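3.2 Notice length and the treatment of family members

The corpus was divided by length before coding. Of the 732 death notices retained after duplicates were removed, 149 were the short paid form, usually a single paragraph giving the name, age, place of death and service details. The remainder were longer life accounts written by relatives or prepared by a funeral home from a family questionnaire. The two groups were coded with the same scheme, but results are reported separately wherever the short form left too little text for comparison.

Coding was carried out by Theophilus Abugri and Karthikeyan Unnithan. Each notice was read twice, once for kin terms and once for biographical content. Kin terms were recorded in the order in which they appeared, including in-laws, step-relations and former spouses. Where a notice named a companion or partner without stating the relationship, the coders entered it as unspecified and did not try to resolve it from other sources. Disagreements were settled by discussion, and the final code was entered by the second reader.
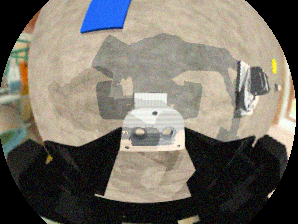

Figure 4. Simulated tabletop view.

Surviving relatives were listed in a fairly stable order. Spouses came first, followed by children in order of birth, then grandchildren, siblings and more distant kin. Departures from this order were most common in notices for people who had married more than once. In several of these, the children of the first marriage were named ahead of the surviving spouse. The Novcombe notices also placed siblings before grandchildren more often than those from Llanos, a difference we attribute to the questionnaire used by the main funeral home in Novcombe, where the question about brothers and sisters comes earlier.

Predeceased relatives were treated less consistently. Parents were nearly always named, with the mother's birth name given in brackets or after "née". Infant children were sometimes named and sometimes included only in a general phrase. We coded both forms as a mention, and the distinction is taken up again in section 5.

Employment and military service usually followed the opening details of birth and schooling. Longer notices tended to describe work by employer and years of service. Shorter ones gave an occupation or left the matter out. Hobbies, church membership and favourite pastimes appeared near the end, just before the list of survivors, although in Llanos they were often moved to the closing paragraph beside the request for donations.

One limit of the material should be noted. Families in both towns pay by the line once a notice passes 12 lines, and some of the omissions recorded here will reflect cost. The published text does not show which relatives or details were cut from an earlier draft.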